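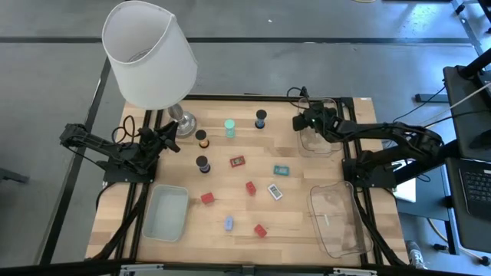 KELBRIDGE, 2024-10-20 - Hevora Canal Holidays will open a second base on the Kelbridge Navigation next spring, giving boaters a way onto the quiet upper stretch of the water without a long first day of locks.

The new base is at Rergate, where the towpath meets the old grain wharf. It will start the season with 6 narrowboats, all of them with a proper galley, a solid fuel stove and beds made up before you step aboard. Two are short enough for a couple traveling alone, and the largest has room for a family and a dog or two (dogs travel free, and we love meeting them!).

"We've wanted to be at Rergate for years," said a spokesperson for Hevora. "You cast off after lunch and by teatime you're moored under the willows with herons for neighbors - it's a lovely way to start a week."

A one-week trip from Rergate to Kelbridge and back takes in the aqueduct, the long wooded cutting and plenty of village moorings with a pub or a bakery close by. First-time crews get a full hour of instruction on the water, including a practice run through Rergate Lock, and no license is needed.

Prices for a week in October start at $1149 for the smaller boats and $1254 for the family boat. Fuel, bed linen, parking and life jackets for every member of the crew are included. Short breaks will go on sale later in the winter.

The wharf building is being repaired over the coming months and will house a small shop with maps, windlasses, fresh bread and hot drinks. Walkers and cyclists on the towpath are very welcome to drop in too.

Bookings for Rergate are open now through the Hevora office in Kelbridge. Press visits and day trips can be arranged with the same office once the boats arrive.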